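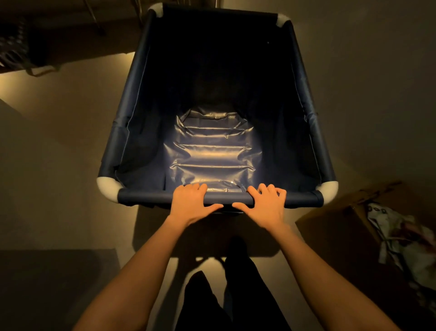

*Two hands on the padded front rail of a collapsible tub, with its ribbed cushion lying at the bottom.*

26 Feb 2024

**Folding tubs find a home at the Grostville lending room**

If you live in a small apartment and have ever wished for a good long soak at the end of a cold day, there is some cheerful news from the Grostville lending room this week. The shelves that already hold the tents, the cake pans and the much-loved carpet cleaner now have space for 3 collapsible tubs, and anyone with a lending card can take one home for up to two weeks at no charge.

The tubs came by way of Odera, the secondhand shop on Grillau Street, which had them left over from a clearance last August and was kind enough to let them go for $200 all together. The money came out of the winter bake sale, which brought in $697 (thank you again to everybody who baked, and to everybody who ate!), so there is still a nice bit left for the new stepladders people have been asking for since the fall.

The one on display by the front desk is navy blue, with fabric stretched over a tubular frame and white rounded connectors at the corners. It is wider at one end than the other, and the rail along the wide end is padded, so you have something soft to hold on to. There is an inflatable cushion for the bottom as well, the see-through kind with ridges running across it, and visitors who stopped in for the first look spent a good while pressing on it and talking about their own bathrooms, or the lack of them.

Plenty of homes in the older Esum buildings were put up with only a shower stall, and that is where the idea came from in the first place. The lending room put out a wish list sheet last year, and 231 people wrote something on it. Camping gear did well, as it always does, but "a bathtub" kept turning up in different handwriting, sometimes with a little drawing next to it.

Borrowers are asked to set the tub up on a level floor near a drain, to push each corner fully together before filling, and to leave room for themselves when deciding how much water to put in. Please don't drag it once it is full. When you are done, empty it, wipe the inside with a soft cloth and let it dry overnight with the frame still up. The cushion should be dried on its own, let down flat and returned in the same bag. A printed sheet with all of this goes home with every tub, along with a patch kit.

One tub can be borrowed at a time per household, and holds can be placed at the desk or over the phone. The first two are already spoken for, and the display tub will go out as soon as people have had a fair chance to look it over. Families wanting one for a summer visit with the grandkids are welcome to put their names down now. The list is in the green binder, right behind the one for the carpet cleaner.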